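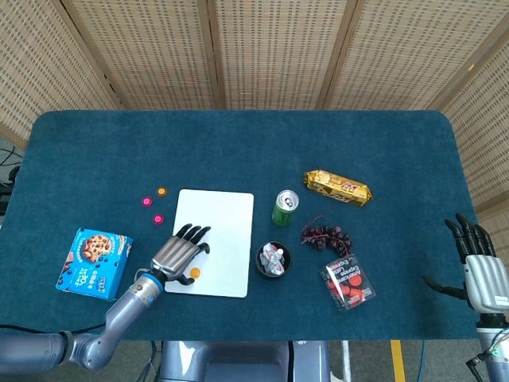

Veerle Van den Broek thinks the town has been sold a promise with no one's name on it. She said so twice at the public meeting in October, once from the floor and once at the door, and both times she got the same polite nod.

The promise is Marty, a scheme to bring 300 households from abroad to Sumby over four years. The town has 4000 people, a shut primary school and a high street where every third window is papered over. Newcomers, the argument goes, will fill the houses, then the school, then the shops. The mayor, Benoît Huet, has made it so often that he can do it without notes.

I have heard it in other places, and I would like it to be true. Empty houses are a waste, and people who need somewhere to live are not hard to find. But a house that has stood empty for nine years usually has something wrong with it, and in Sumby that something is often the roof. The council's own survey lists 369 vacant homes. Ask how many could be lived in by spring and the answer gets shorter and vaguer.

Huet says repairs will come first. He also says the first families will arrive before the summer. Both may happen, though the repair fund has yet to be agreed and the builder everyone mentions, Devik, has a full book until next autumn.

Then there is work. Ditis, the food packer on the bypass, is the employer in every version of the plan. It takes on people for the season and lets them go when the season ends. Gaëtan Renaud did three winters there and now drives 50 minutes to a warehouse job instead. "They want people who'll stay," he told me. "I was born here and I couldn't make it pay."

Ysaline Lecomte, who runs the evening language class, is more hopeful than I am. She has 14 learners in a room above the library, and some have been in Sumby for years without being part of anyone's scheme. Two have opened businesses. One sits on the school transport panel, and complains about it as much as anybody. What they ask her for is dull and useful – a later bus, a doctor who is taking patients, a form that can be filled in without a solicitor.

None of that is in the Marty brochure. The last bus still leaves at ten past six, before her class begins.

Timothée Brunet, who drafted the plan, accepts that buses are a gap. He says numbers will bring services, as they have elsewhere. When I asked where, he offered to send me a list. I am still waiting for it.

The council votes on the repair fund next month.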